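Illano Reusable Zip Bags, Half-Gallon, Pack of 13
From the Pliltel kitchen storage shelf

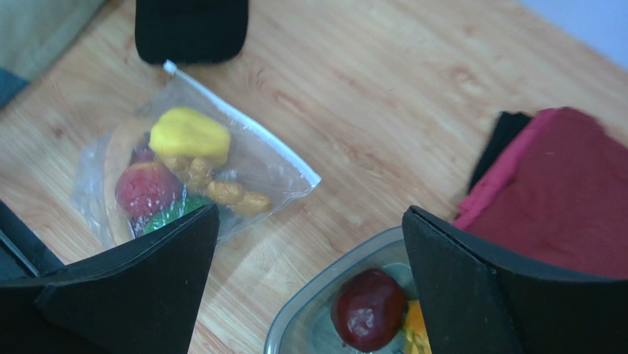 Can I freeze soup in these?
Freezing soup is one of the things they do best. Let it cool all the way down first, fill the bag no higher than the printed line, squeeze out the air and freeze it lying flat on a baking sheet. Once it's solid you can stand the bags up like books.

We've carried four different reusable freezer bags over the years, and the Illano is the one that keeps going home with our own staff. It's a plain thing to get excited about, we know! But if you cook in big batches, or you have a garden that hands you all its green beans in the same week of August, a good bag changes what your freezer looks like.

What you get
Thirteen half-gallon bags, a sheet of write-on labels and a folding cardboard stand that holds one bag open while you ladle. (The stand is better than it sounds. Use it over the sink the first time, though, until you get the feel of how much it will hold.) The labels peel off in warm water and don't leave that gray gummy patch behind.

The zipper
Illano uses a double track with a ridge you can feel under your thumb as it closes. Start at one end, press firmly, and run along to the other. If you feel a soft spot, back up an inch and go over it again. Rice and flour like to hide in the track, so wipe it with a dry finger before you seal.

How long they last
The maker rates the zipper for 800 openings. We have a set in the break room that has been through two winters of chili and one unfortunate batch of beet soup, and every bag still seals. The beet bag is pink now. It works fine.

Washing
Hand washing is easiest: warm water, a drop of dish soap, and a bottle brush for the bottom corners. Turn the bag inside out if it held anything oily. They can go in the top rack of the dishwasher, propped over the prongs with the mouth down, but skip the heated dry cycle. To dry them, stand each one over a wooden spoon in a tall glass and leave it overnight. A bag put away damp will smell like a basement by the next time you want it.

What we like them for
Soup and stock, of course. Berries frozen loose on a tray and then bagged, so you can shake out a handful for pancakes. Chicken thighs with the marinade already in. Peppers sliced in strips. Bread heels for crumbs. Half a batch of cookie dough in balls, which is a very nice thing to find in January.
They're also great outside the kitchen - seed packets, swimsuits on the way home from the lake, the charging cords that breed in the hall drawer.

What they won't do
Don't boil in them, don't microwave them, and keep them off a hot stove top. They aren't the bag for sous vide; look at the Ukine silicone pouches for that, which cost more and are heavier but don't mind the heat. Fish bones and sharp chop bones can poke through any soft bag, this one included, so wrap those in parchment first.

Which size?
The half-gallon is the all-rounder and the one we'd start with. It takes a full recipe of most soups for a small family. The quart size comes in a pack of 20 and is better for lunches and leftovers. There's a gallon bag too, but filled with liquid it gets floppy and hard to carry, and we mostly sell it for bread and leafy greens.

Details
Size: half gallon, flat bottom
Closure: double track press zipper
Count: 13 bags, labels and filling stand included
Safe for: freezer, refrigerator, top rack
Not for: oven, microwave, boiling water
Item number: 3000
Warranty: 100 days on the zipper and side seams

Bundles and shipping
Add a Dumitrescu wide-mouth funnel to the same order and it ships in the same box at no extra charge. It sits nicely in the filling stand, and thick stews go down it without a fight. Orders placed before noon leave our warehouse the same afternoon.

If a bag splits or a zipper quits inside the warranty period, send us a note with your order number and we'll mail a replacement. You don't need to send the old one back.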